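Gullura FAQ

Questions about the product, ordering, and storage. Last revised in September.

What is Gullura?

Gullura is an herbal food supplement for adult men, sold in capsule form. It is taken daily and is intended for men who want to support normal sexual interest and general energy. It is a supplement and has not been evaluated as a treatment for erectile dysfunction or any other condition.

What is in it?

Each capsule contains 320 mg of a dry blend: maca root, Korean ginseng root, and fenugreek seed. The capsule shell is hypromellose, a plant-based material. Rice flour is used as a filler. There are no added colors or sweeteners. The full list, with the amount of each root and seed, is printed on the side panel of the carton.

How many capsules do I take?

One capsule in the morning and one with the evening meal. Do not take more than two in a day. A larger dose has not been tested by us and we do not recommend it.

Should it be taken with food?

Yes. Ginseng and fenugreek can both cause mild stomach upset when taken alone. A full glass of water is also advised.

Does it work right away?

No. Gullura is not a fast-acting product and should not be taken shortly before sex with the expectation of an immediate result. Customers who write to us usually describe a period of several weeks before they decide whether to continue. Some notice no change. If you have finished two bottles and noticed nothing, we suggest stopping.

Is it the same as a prescription erection medicine?

No. Prescription medicines of that kind act on blood flow through a specific enzyme. Gullura contains no drug ingredient of any type. It should not be used as a replacement for something your doctor has prescribed.

How do I know there is no hidden drug in it?

This is a fair question for any product in this category. Regulators have repeatedly found undeclared prescription ingredients in supplements sold for male enhancement. Each Gullura batch is screened for the common prescription compounds and their known variants before release. The batch number is printed on the base of the bottle. Send it to the service desk and you will receive the screening report for that batch as a file.

Who should not take it?

Do not take Gullura if you:
are under 18
use nitrates or any other medicine for chest pain
use blood thinners
take medicine for diabetes, unless your doctor has agreed
have a hormone-sensitive condition
are allergic to peanuts or chickpeas (fenugreek is in the same plant family)

Men with high blood pressure should speak with a doctor first. Ginseng may affect blood pressure in either direction.

Can it be combined with alcohol?

There is no known direct interaction. Alcohol in any quantity can reduce sexual response, so the two work against each other in practice.

What side effects have been reported?

The most frequent are mild stomach upset, trouble sleeping, and a maple-like smell in sweat or urine. The smell comes from fenugreek and is harmless. If sleep is affected, move the second capsule to midday. Stop taking the product and seek medical care if you have a rash, swelling, chest pain, or a fast heartbeat.

Can women take it?

The product was formulated for men. It must not be taken during pregnancy.

Does it contain caffeine?

No.

Will it show up in a drug test?

None of the listed ingredients is a tested substance under ordinary workplace screening. Competitive athletes should check with their own federation before using any supplement.

What sizes are available?

Bottles of 40 capsules and a refill pouch of 120. The pouch has no child-resistant closure. Capsules from a pouch should be moved to an empty Gullura bottle if there are children in the home.

How should I store it?

Keep the bottle closed, below 77 degrees Fahrenheit, and away from direct light. A bathroom cabinet is a poor location due to humidity. Do not remove the small packet of drying agent. Capsules that have become soft or stuck together should be discarded.

How long does it keep?

24 months from the date of manufacture if unopened. Use within 12 weeks of opening.

The capsules in my new bottle are a different shade. Is that normal?

Yes. The shells are clear, so what you see is the powder. Maca and ginseng are crops and their color changes with soil, harvest, and drying. No dye is added to even it out.
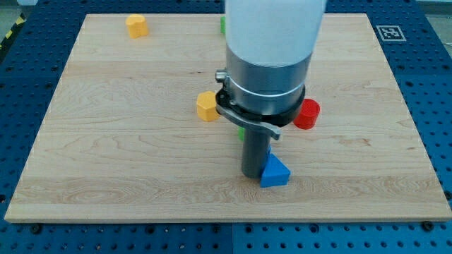

Shade differences between batches fall within a range that our blending partner, Warnen, checks against retained samples. Powder from one root lot can be close to cream and the next a little warmer, and both are within limits. The maple-colored board here varies the same way, pale and almost cream in the near half and slightly warmer toward the far end, with a few darker streaks in the grain. Fine dark specks in the powder are normal. Clumps, a gray color, or a sour smell are not normal, and a bottle showing any of these will be replaced.

How is the order packed?

In a plain brown mailer. The return address reads "Gunawan" with a street address, and neither the product name nor the category appears on the outside. The charge on your card statement also reads "Gunawan."

How long does shipping take?

Orders placed before 2 p.m. leave the same working day. Standard delivery takes three to five working days. Signature on delivery can be added at checkout.

Do you enroll customers in automatic refills?

Only if you select it. The box on the order page is unchecked by default. Refills can be paused or canceled from your account up to the time the label is printed.

What is the return policy?

Unopened bottles can be returned within 40 days for a full refund, excluding shipping. One opened bottle per household can also be returned in that period. Refill pouches cannot be returned once the seal is broken.

I also use Vulerow. Can I take both?

Vulerow, our sleep supplement, contains magnesium and lemon balm. There is no ingredient overlap. Leave at least two hours between the evening Gullura capsule and Vulerow.

Who answers product questions?

Ingredient and safety questions go to Roksolana Nechyporuk in product information. Orders, returns, and billing go to Gilang Kwok at the service desk. Please include your order number and, for any question on quality, the batch number from the base of the bottle.

These statements have not been evaluated by the Food and Drug Administration. This product is not intended to diagnose, treat, cure, or prevent any disease.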